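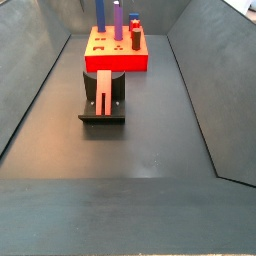
Figure 2. Dark gray surfaces under uneven light, warmer at the left and center than on the right wall, with a bright red block toward the back.

3. What people do with gray

I went into this part of the project thinking gray would be the boring chapter. I had the 1,864 color names copied out of the Tukov, Enex and Achari paint catalogs, I'd already sorted the reds and the greens, and I honestly planned to get through the grays in an afternoon. It took most of March (and a second notebook, and one very patient paint counter in Tonuston).

The trouble starts with the names themselves. Red names mostly want you to picture a thing: a berry, a brick, a barn. You may not agree with the berry, but you know where to look. Gray names hardly ever do that. They lean on weather, on stones, on towns by the sea, and quite often on a mood. Achari has a whole family of grays named for kinds of waiting. Enex likes bird names, and a couple of those birds, as far as I can tell from my field guide, are brown.

So I took the chips to people. I talked with 39 householders who had painted at least one room gray, and I asked each of them to tell me how they'd picked it and what they called it now that it was on the wall. That second question is the one I'd keep if I had to throw out everything else. Hardly anyone used the catalog name. They said "the hall color," or "the blue one," or "my sister's gray," and several had to go down to the basement to read the can for me!

"The blue one" deserves a little more room. When I looked at the chip for that answer, I'd have called it a plain middle gray with no blue in it worth mentioning. But the woman who said it had a north-facing kitchen and had lived with that wall for years, and she was describing what she saw over breakfast. Her husband, who came in late from work and mostly met the same wall under a lamp, called it beige. They'd been disagreeing about it since the first coat. I can't side with either of them, and I don't think the can can either.

Anyone who has looked at one gray surface under two kinds of light knows the problem (Figure 2 has a mild case of it). What interests me is how it gets into the words. People with warm light in a room gave me names like "putty" and "mushroom," and people with cool light went for "slate" and "steel," and the chips behind those answers overlapped a great deal. My interviews can't tell us how much of that is light and how much is furniture, and I'd love for somebody with a proper lab to go after it.

Silvana Sales, who read an early draft of this section, pushed me on one more point, and she was right to. She asked whether a strong color nearby changes the gray people report. I hadn't planned for that, so I went back through my notes looking for it. A red sofa came up, a red front door, a set of red stools, and in each of those three homes the owner described the walls as "cold" or "a bit green." Three homes make a thin pile, and I'm not going to hang a claim on them. Older writing on color by painters and dyers is full of the same remark, though, and I take that as a decent reason to ask about it on purpose next time.

I should say something about how I coded the names, because the scheme caused arguments. I used 2 passes. On the first I marked the kind of thing the name pointed to, so "Harbor Stone" went under both place and mineral. On the second I marked whether the name made any promise about lightness or darkness. Most gray names make none at all. You could shuffle the labels on a Tukov fan deck and I doubt a customer would write in.

The browns come next, in Section 4, and they gave me a different sort of headache: nearly all of them are food.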